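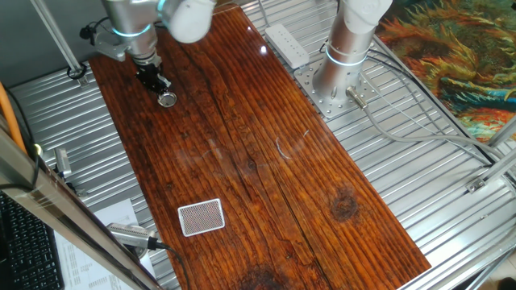
Old boards, new gloss

Every winter somebody brings a slab of cracked timber to the Grutach workshop and asks whether a coat of something shiny will turn it into a table. Last February it was Mathias Imhof, with six boards from a barn he was clearing. I told him what I tell most people, that gloss makes a board look finished long before it is fit for use. He bought the varnish anyway.

I have nothing against a shiny board. A reddish-brown finish over strong dark grain is handsome, and I can see why people want one in the house. My quarrel is with the claim, repeated in every catalog that lands in our mailbox, that cracks and knots are "character" and should be left alone. Some should. A long split that follows the grain may sit still for years, or it may open up the first time the heating is turned on. You can't tell by looking at it, and a thick finish makes it harder to tell.

Gertraud Bühler disagrees with me and asked that I say so. She has a board from Wieser that she uses as a sideboard top, with two splits you could lay a coin across, and she says it hasn't moved. She also says that filling cracks with tinted resin looks like a repair on a boat. I'll give her the second point.

Knots are a separate matter. A tight dark knot is usually fine. A loose one will let go sooner or later, and no finish I have tried will hold it. Press on it with your thumb before you spend any money. If it gives at all, glue it from the back and leave it overnight - longer if the shop is cold.

Then there is dust. High gloss shows every speck and every bit of fiber that lands on it, and if they land while the coat is tacky they stay. The can says to sand lightly between coats. The can does not say how many times you will do it. I went up to 800 grit on a shelf for Rosalie Mösli and still found lint in the last coat. We wiped on plain oil in the end. It took an afternoon, and she can redo it herself with a rag.

One more complaint. The Kostmont kit that several members have asked about is being sold as "card table ready." I would want to see it after a season of card tables. Slide a playing card over a glossy top and it goes too far, then put down a warm mug and see what the surface looks like in the morning. Try both on an offcut first.

Waltraud Nägeli has offered to bring her moisture meter to the next open bench, so if you have a board you are unsure of, bring it along before you coat it. Boards that have already been varnished are welcome too, though the advice may be less cheerful. Please label the underside with your name - we still have two from last year that belong to someone.

Contact: Flurina Camenzind, Grutach Workshop Newsletter | © Grutach Workshop | Back to top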